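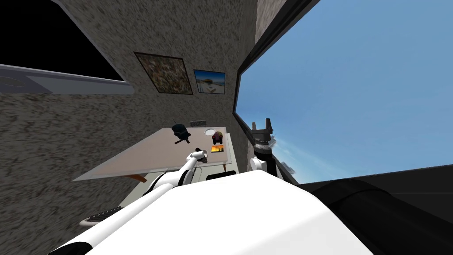
The Amholm Souvenir Print Set is made for people who follow the royal family and want something on the wall from the big occasions. Each set has two framed prints, one larger and one smaller, taken from paintings of royal tour stops by Tegwen Foulkes. They can go up side by side in dark frames, like the pair over the light grey table, or in separate rooms. Speckled grey walls suit the darker trim.

**What you get**

- Two prints, framed and ready to hang
- A booklet on the tours by Ffion Pumphrey
- Hooks and screws for plaster

The edition is limited to 500 sets, numbered on the back. Choose christening, wedding or tour colours when you order.

**Care**

Dust with a dry cloth. Keep out of direct sun.

**Delivery**

Orders leave our Prallisum warehouse within five working days. Returns are accepted for 10 days if the booklet is still sealed. Replacement frames are sold separately in black and walnut.

Page updated Aug 19, 2024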